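Print this page | E-mail this thread

Tobias Kowalczyk
Posts in this thread, oldest first

Right, I promised a thread on our house rules for recording hand demonstrations at Larnora, and it's April already, so I'd better get on with it! Bag handling this time, as that's what half of you asked for.

First rule, and the one I'm a total bore about: the take sheet gets written before anyone puts the gloves on. Task name, start state, end state. For knotting a carrier bag our end state says "handles tied, bag standing or resting on the table, both hands off it". If it isn't on the sheet it doesn't count as finished.

Second rule: a session is 50 takes, tops. We used to let people go on as long as they fancied and the last stretch was always sloppy (mine especially — I was yawning through half of them).

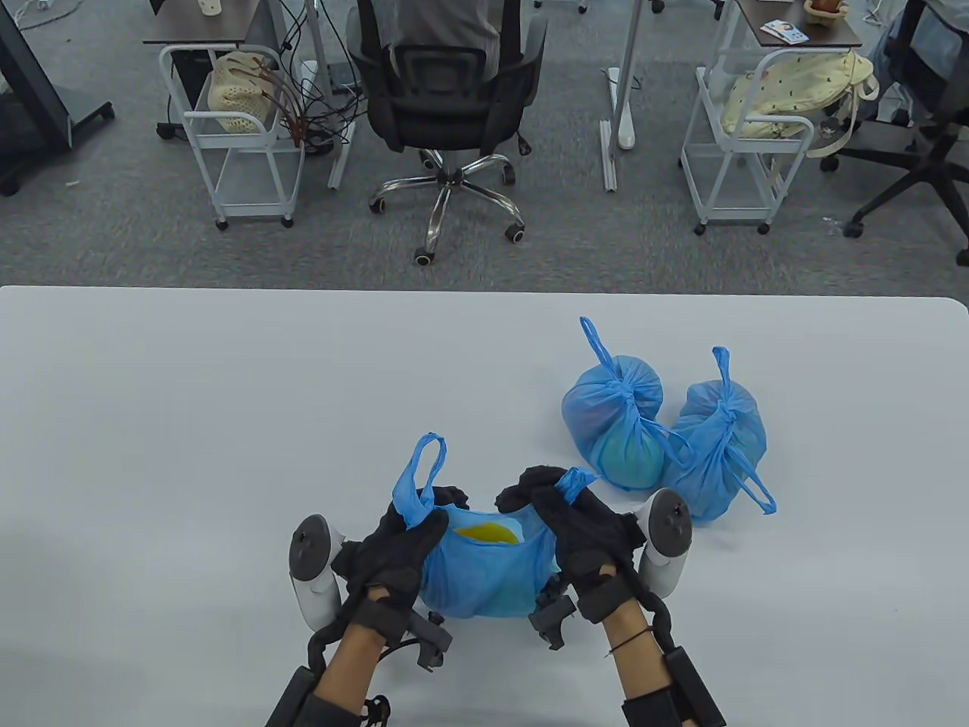
Do the tied bags have to be cleared off the table before the next take?
They can stay put as long as the sheet lists them in the start state and they're out of the way of both hands. What you mustn't do is shift them halfway through.

Third rule, straps. Do them up, make a fist, open it, turn both wrists over. If a controller wobbles, undo it and start again. Pulling it tighter on top of a bad fit just gives you a sore wrist and rubbish tracking.

While we're on cables: anything hanging off the forearm gets checked with the arms stretched right out across the table. The folk at Drulidstead put that in their guide and I pinched it without shame.

Fourth rule is about failed takes. Keep them! Bag splits, knot slips, something rolls off the table — mark it "failed", write four or five words on why, carry on. In our Pindetine batch we had 500 takes and 11 marked failed, and I still think that number's too low. People are shy about it.
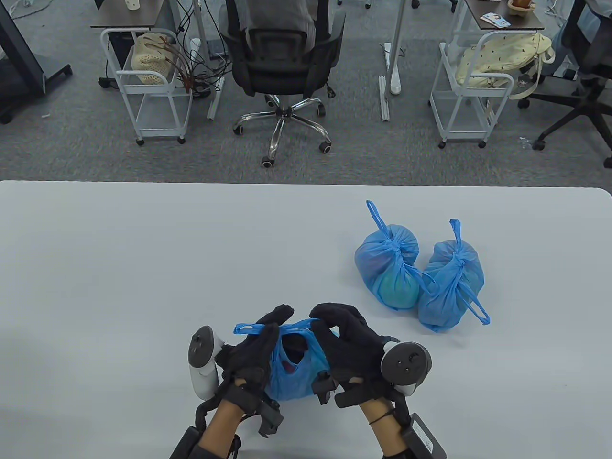

Gloves on, bag by the handles, two already knotted to the right.

Fifth rule: anyone who might wander into view gets told beforehand, and they get to say no. A chat over the kettle isn't enough for us, we want a signature, and they can change their mind later and have those takes pulled.

Someone at Auer asked me if we vary what goes in the bags. Yes, loads. Different shapes and colours, and the sheet says what's in each one. Otherwise you end up with a robot that's brilliant at one shopping trip.

Oh, and number your takes from the sheet, never from memory. I once had two take 51s and lost a whole afternoon to it.

I'll put the blank take sheet up once I've tidied the wording. Shout if you want the two-person version as well, it's a bit longer.

We use cookies to remember your settings. Accept | Manage choices

Contact | © Tobias Kowalczyk | Back to top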